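Socks, sorted at last!

I used to dump clean socks in one big drawer and dig for a match every morning. Now I roll them up and give each roll its own cubby — and I love it!

How to roll

Lay one sock on the other, toes together. Roll from the toe, snug but without stretching the knit, then fold one cuff back over the bundle.

Felted or fuzzy gray knits get a looser roll. Stand the bundles up so you can grab them from the top. An argyle pair looks so cheerful on a wood shelf!

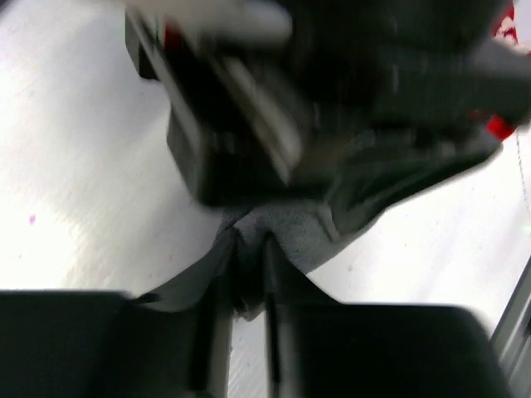
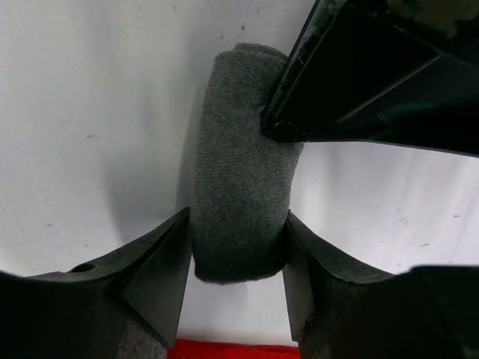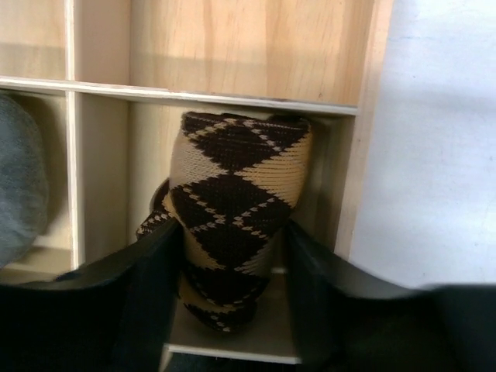
What about the odd ones?

Mine go in a small bag on the closet door. Every Wednesday, after the wash, I check it for matches. Anything still single after 6 weeks becomes a dust rag — great on window blinds.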